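How a Houseplant Drinks

A houseplant can't walk to a pond or wait for rain. It lives in a pot, so all of its water has to come from a person. Where does that water go after it sinks into the soil?

Start at the bottom

Roots do the drinking. The thick roots hold the plant up. Growing from them are root hairs, which are thinner than the hairs on your head. Water in the soil passes through the thin walls of the root hairs and into the plant. Minerals that the plant needs come in with it.

Up the stem

Inside the stem are very narrow tubes called xylem (say ZY-lum). Water climbs these tubes all the way to the leaves. A plant has no heart to pump it. The pull comes from the top, where water is always leaving the leaves. Water sticks to itself, so when some goes out at the top, more is drawn up behind it.

Out through the leaves

The skin of a leaf has tiny holes called stomata. Most are on the underside. They let air in, and they let water out as a gas called water vapor. You can't see it leave. A broad leaf has more room for these holes than a thin one of the same length, so plants with wide leaves can get thirsty fast in a warm, bright room. The plant on this table has broad leaves shaped like hearts.

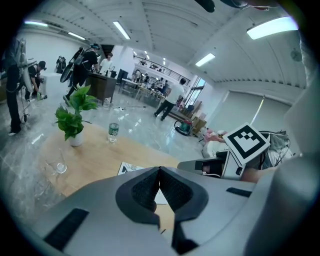 How much water is enough?

More houseplants die from too much water than from too little. Roots need air as well as water. If the soil is soaked all the time, the spaces between the bits of soil fill up, the roots get no air, and they rot.

Push a finger into the soil up to the first knuckle. If it feels damp, leave the plant alone. If it feels dry, water slowly until a little runs out of the holes in the bottom of the pot. Tip away what collects in the saucer. In February a plant usually grows slowly and drinks less. By March the days are longer and you may need to check more often.

Light counts too

Leaves use light to turn water and air into sugar, which is the plant's food. Daylight from a tall window can reach a long way into a big room, but it gets weaker the farther it goes. A plant far from the window makes less food and uses less water than one close to it.
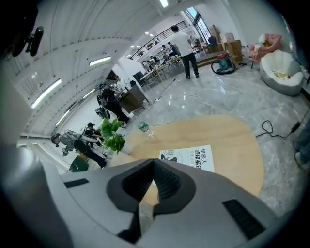 A leafy green plant in a white pot at the edge of a round table.

Try it

You need a houseplant, a clear plastic bag and some string. Put the bag over one leafy stem and tie it loosely. Leave it in a bright place for a day, out of hot sun. Look for drops on the inside of the bag. Take the bag off when you have finished.

Words to know

Root hair: a tiny thread on a root that takes in water.
Xylem: the tubes that carry water up a plant.
Stomata: tiny holes in a leaf. Just one is called a stoma.
Water vapor: water in the form of a gas.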